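Pistex - Planning and Budget Questions

Last update: February

These questions come to us most often from repair shops and refurbishing companies who want to buy their first robot cell for server and desktop boards.

What does the price of a cell include?
The basic Fitorley cell costs 2243 dollars per month on a lease. This includes the arm, one two-finger gripper, the wrist camera and the table. Fixtures for your own chassis models are not included, and you should plan a separate line in the budget for them.

How many boards must we handle before it makes sense?
We advise customers to start from almost 1000 boards per month. With a smaller number, please ask us first about shared use at our Sunlow site.

Do we have to take the board out of the chassis?
No, in most cases the board can stay inside. But the gripper needs free space from above, and cables should be tied away before the work starts. Please measure your deepest chassis and send us the number with your request.

Which task should we budget for first?
Begin with one task only. Work at the CPU socket is a common choice, for example handling the white protective cover. Memory modules can be added later as a second task, and the training for it is charged separately.
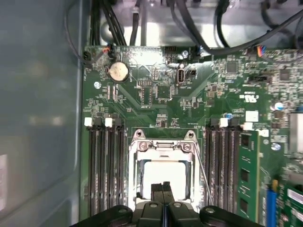 Damgaard wrote to us that the arm was the easy part of their budget, and that they had forgotten the finger tips completely. They now order 2 spare sets with every cell and ask why the offer does not list them.

We thank them for this remark. From now on the spare tips are a separate line in each offer - you can remove it if you wish.

How long is the delivery?
The standard cell is usually ready in ten weeks. Special fingers need more time, so please order them together with the cell.

Can we test before we buy?
Yes. Send us two chassis of the same model, and we will return them with a written report. The test fee is deducted from your first invoice.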